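I've been meaning to write this one up for ages, so get a drink and settle in. It's a thread about refinishing my grandmother's dining table, and about how long a person can put off a thing she was looking forward to.

The table came to me in February, on its side in the back of a borrowed truck, wrapped in every moving blanket my aunt could find. It had lived in my grandmother's dining room my whole life, under a tablecloth, under a plastic cover over the tablecloth. I think I'd seen the bare top twice.

What was under there was a dark, gummy brown finish, with a white ring for every hot dish anybody ever set down in a hurry. Near one end there was a patch where the varnish had gone soft, and if you leaned on it in short sleeves it kept a little of your arm. I loved it right away. I also didn't want to eat off it.

So I asked around, the way you do, and got a different answer from every person I asked. Strip it. Never strip it. Oil it and leave it alone. Paint it white (no thank you!). One very kind woman at church told me to rub the rings with mayonnaise, and I did try it, and for one evening my dining room smelled like a deli.

The mayonnaise did help one ring, the smallest. I want to be fair to it.

In the end I went with stripper, the slow citrus kind from Flaltent. You paint it on thick, cover it with plastic wrap and go away for the afternoon. It takes a lot longer than the strong stuff, but I was working in a room where people also do their homework, and I could live with the smell of oranges.

Now, scraping. I'd pictured long satisfying curls coming up like butter. What I got was a brown pudding that went on my shoes, on the door handle and somehow on the back of my neck. Put down more paper than you think you need, and then put down more. Wear the gloves that come up past your wrist.

I used a plastic scraper for the flat parts and an old toothbrush for the molding along the edge. The molding took longer than the whole rest of the table. I listened to an entire audiobook about a lighthouse down there on a folded towel, and I can't see a toothbrush now without thinking of fog.

A word about sanding, and please hear this in a friendly voice. Go with the grain. I know you know. I knew too! And then I got tired one evening and did a corner in cheerful little circles, and every one of those circles was waiting for me when the light came in low the next morning. I had to go back over that corner by hand, with a block, in straight lines, feeling about eight years old.

For the sandpaper I went through more Vustent sheets than I'd like to add up. Change them sooner than feels thrifty. A worn-out sheet just warms the wood and wears out your shoulder.

The part I'd been dreading was the color. All my life that table was nearly black in my mind, and I half believed I'd get down to bare wood and find I'd ruined it. Then I wiped the dust off with a barely damp rag and there was this pale honey color looking up at me. I sat on the floor for a bit.

My aunt came over to see it and cried, which I wasn't ready for. She said it looked like the table in the old kitchen photos, before the dark varnish, before any of us kids. It seems somebody in the sixties thought dark was more elegant, and maybe for that dining room it was. 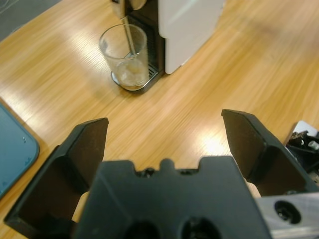 *Honey-colored top, fine straight grain. I could look at it all day.*

A few of you have already asked what I put on it, so let me get to that. It's a hard wax oil, natural, no tint. The can is from Turcotte and it's small for what it costs, but you use so little that I still have some left on the shelf.

Put it on thin. Thinner than that. You want to rub it in with a pad like you're polishing a shoe, and then wipe off nearly all of it, which feels like throwing money away. I did 2 coats with a night in between, windows cracked, cat shut firmly in the bedroom and telling the whole street.

Please be careful with the rags. Oily rags can heat up all by themselves if you leave them in a heap. I lay mine out flat on the driveway until they're stiff, and they go to the trash after that. My grandmother kept hers in a coffee can with a lid and water in it, and she was right to be strict.

Then comes the hardest bit, which is leaving it alone. The can said to go easy on it while it cured, so we ate on the couch with plates on our knees and looked at our beautiful table across the room like it was somebody else's.

Money, for those who like to know. I spent $30 on stripper, and the oil was more than that, and I've decided not to work out the sandpaper. The refinisher in town had quoted me $2659 to do the table and all the chairs, and having now done the one without the others, I no longer think that was a silly price. He'd have earned it on the molding alone.

The chairs! I haven't touched the chairs. They're still dark, they're still a little sticky, and they're pushed in around that pale top looking like they came for a different dinner. I have them down for spring. I didn't say which spring.

What I did do was buy one new chair, an Erik, from the secondhand place by the post office, because we were short a seat and I'd run out of patience. It doesn't match the old ones or the table. It's the most comfortable seat in the house and there's a small argument over it most evenings.

Living with it so far: crumbs show more, pencil marks show less. Water beads up if you get to it before you've finished your sentence. I use coasters and I've become a person who slides them under other people's glasses while they're talking, and I'm sorry to everyone who has visited.

I did leave one thing. On the underside, near a leg, there's a line of pencil in my grandfather's writing, just a measurement and an arrow. I taped over it before I let any stripper near that side, and it's still there. The kids like to lie on the rug and show it to their friends.

If you've got a table like this waiting in a garage somewhere, I'd love to hear about it. And if anybody has a trick for getting old finish out of turned chair legs that doesn't involve a toothbrush, my replies are open and I'm listening with both ears.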